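From: Fistis list member
To: Dodlow Small Kitchens list
Subject: Re: play kitchen corner, what do you actually put in it?

Hello all,

Sorry for the slow reply, I read this one on my phone at the bus stop and then forgot I hadn't answered it (I do this a lot). I'm quoting the bit I wanted to pick up:

> We've been given a corner of the hall for the under-fives, two tables
> and a set of shelves, and a budget of 50 pounds which is apparently
> meant to do for crockery, pretend food and something to wipe it all
> down with. Last time round somebody bought one of those enormous
> tubs of plastic food, 72 pieces, and within a month it was all over
> the floor and nobody played with it properly. Has anyone had better
> luck with less? And is it worth getting real trays and boards or do
> we stick to the toy ones? The children are two to four, mostly.

Yes to less, a thousand times yes! We had one of those tubs as well. Tiny fried eggs, tiny prawns, a thing that might have been a croissant, and every session ended with two grown-ups on hands and knees under the radiator. The children tipped it out, looked at it and went off to the sandpit. In the end I boxed nearly all of it up and put it on the high shelf, and I bring a few bits down at a time.

What we do now is pick one small job and lay out only what that job needs. For the past few weeks it's been lemons and limes. There's a proper bamboo board with a ring on the end, a white tray with a bear on it, a yellow plastic knife, some slices and the whole fruit, plus a bowl and some cloths. I put them straight on the table with plenty of bare table between them, so there's room for elbows and for a second child to come and stand there and have opinions.
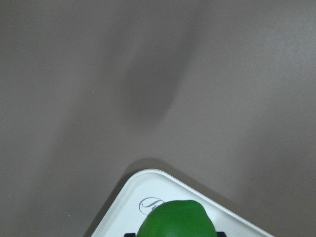
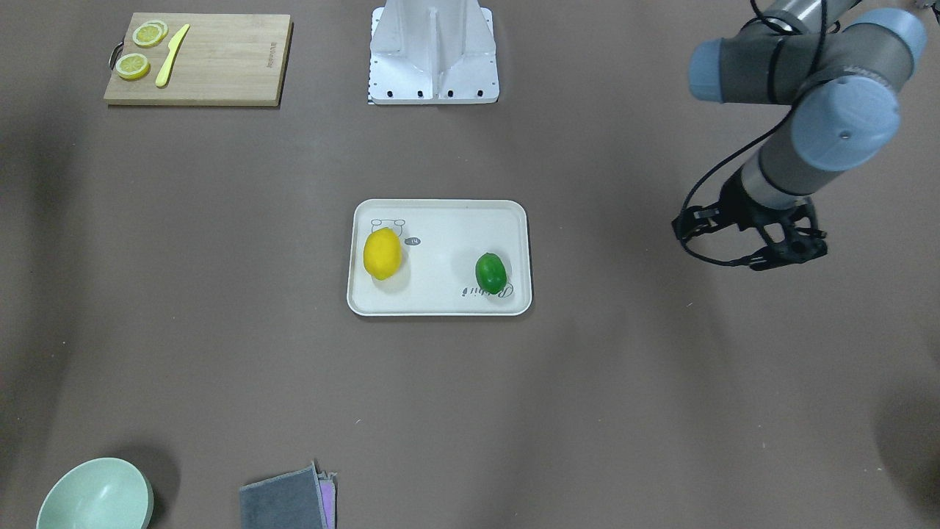

On real versus toy, I'd say mix them. The toy trays we had were so light that they skated off the table if you breathed on them, and the toy boards were the size of a playing card, so you couldn't cut anything on them without the cutting ending up on your sleeve. A grown-up board gives them something to aim at. I'd go for a tray with a bit of a lip too, as anything round will make a break for it otherwise. Ours came out of a bargain bin at Lozano, the homeware place by the roundabout, and I have no idea if they still do them. Rounded corners are worth looking for if your lot carry things about at head height, as mine do.

The knife I'd keep as plastic for the two-year-olds. I know some groups go straight to the wavy metal ones and swear by them, but we have 12 children and two adults on a good morning and I'd like to be able to look the other way now and then.

As for what they get out of it, I was surprised how long it lasts. The game at the moment is "lemon shop". You come up, you ask for a lemon, you're told there aren't any, you point at the lemon, and you're told that one is sleeping. This can go on for twenty minutes. There's also a lot of moving the lime from the tray to the board and back again, very seriously, with no talking at all. And the older ones have started matching slices to whole fruit without anybody asking them to, and arguing about whether a slice is still a lemon. I stayed out of that one.

Storage, since you mentioned shelves. One shallow box per job, lid off, and the board stood up at the back by its ring end so you can grab it. I got a set of Vinero boxes and they've been fine apart from one lid which never fitted. Don't do what I did and label them by what's inside, because you'll change your mind. I've a box that says BREAKFAST and it has had nothing but potatoes in it since December.

For wiping down, a damp cloth and a drop of washing-up liquid does us. White trays do show every mark, but then you can see what needs doing, and felt tip comes off if you catch it the same day. Bamboo wants drying straight after, stood on its edge. I left one in the sink over a half term and it came out shaped like a Pringle.

So on your 50 pounds: I'd spend it on one good board, two trays and a handful of decent-sized fruit, and keep the rest back for when you find out what they really like. Charity shops are very good for trays. Does anyone know where to get a pretend onion that isn't the size of a marble? I've been looking for ages.

Right, kettle's on, must go and find the other lemon.

All the best from a rainy Dodlow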